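Sunday at the Trarkstead gripper open house

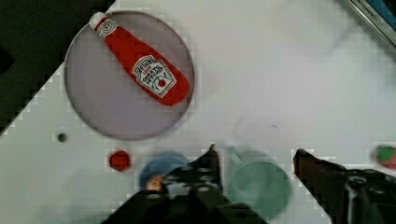

The tabletop at the Faratano stand, from the wrist camera. Ketchup on the plate, green cup between the fingers.

Got there at 10, already behind a line for the coffee. Faratano had a two-finger gripper running on toy kitchen stuff, and Bogdan Witkowska let visitors drive it. I went for the cup and knocked it over twice - the third try I'm calling a draw.

Two tables down, Brerier wanted me to admire their suction head, quoted at $894. It loved flat boxes and sulked at anything plush. The Tautahi controller felt smoother than Faratano's, though its menu goes 18 screens deep and I got lost on the way to "stop."

My pick for our bench is still the two-finger. Parking was $18.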